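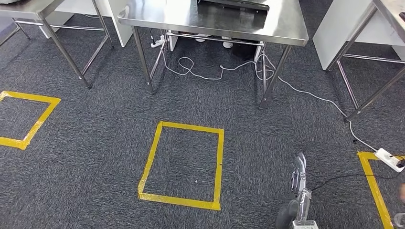

Taping out start squares for mobile arm trials

If you're comparing two policies on a mobile arm, the boring bit that'll sink you is where the robot starts. I lost most of December to this. We had a lovely result on our Nestus benchmark, I packed everything up, set it out again after the break and the gap between the two methods vanished. The base had been starting wherever we happened to leave it!

So now I tape the floor. It's low-tech and I'm a bit evangelical about it.

What you need
A roll of wide yellow tape (carpet-friendly, please, I've had words with the building people at Erkport)
A tape measure
A bit of chalk line or string
A printed trial sheet

Step 1. Put the furniture down first and mark where its feet go. One square per work surface, straight out in front of it. Measure from the table legs and not from the wall, as walls lie.

Step 2. Tape the front strip of each square first, then the sides. Don't fuss if it comes out slightly skewed. I used to pull it up and start again, but what matters is that the same square stays put for the whole comparison. If one lifts, re-tape over the old edge and write it on the sheet.

Step 3. Run your power before you run the robot. Walk the whole path with the base unpowered and see where the leads end up. I've rolled over a lead mid-episode and had to bin the lot.

Step 4. Pick your starts from inside the square. I draw them at random beforehand, 60 starts in total, and both policies get the same list. Shuffle which policy goes first on each start, or battery and warm-up effects will creep in and you'll be chasing ghosts (ask me how I know).

Step 5. Score from the sheet as you go. I use 2 for done, 1 for touched the target but didn't finish, 0 for anything else. Scoring from video later sounds tidier, but I get more generous after a cuppa.
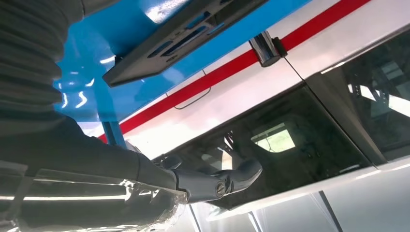 Once the table trials are settled, try the same routine on something awkward. Big glossy surfaces and tinted glass are a proper test – reflections shift with every small change in where the base stands, so a sloppy start hurts you twice. Tape works for vehicles too, but measure off a wheel or a door seam, whichever's easier to get at. I go slower on the approach and keep a hand near the stop button the whole time.

What we got out of it
With untaped starts, our two policies looked 7 points apart. With the squares down and paired starts, the gap shrank to 2. A bit deflating, but that's the number I'd put in a paper. Your mileage will vary with the base; ours is on the wide Bauerfeind footprint and it doesn't love carpet.

The blank trial sheet is in the Pliltavska folder with the start generator. Updated 25th July to fix the column order, so grab the new one if you printed yours before then.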